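Ticket 159, Janlow journalling app
Opened by Carol Sowerby

Hiya, my trauma recovery journal has stopped saving on the Clurkura setting (the gentle prompts one). I'm gutted, I was on entry 93!
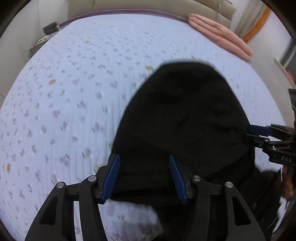
Does the grounding exercise still open?
It opens fine, it's only the writing box that goes blank.

Update: signed out and back in, and two entries came back. Phew! 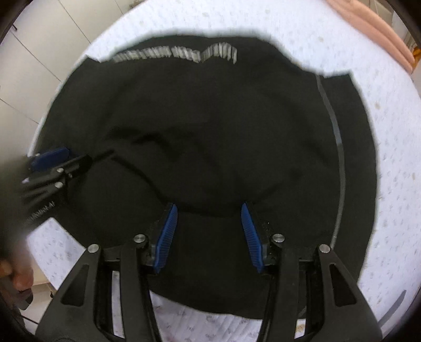

My counsellor suggested I keep writing on paper meanwhile, so I have. Today's prompt was "describe something plain", and I did the black top with the thin grey line down its side. Saved that one on Yeoman sync and it stuck. Please leave the ticket open till the rest are back.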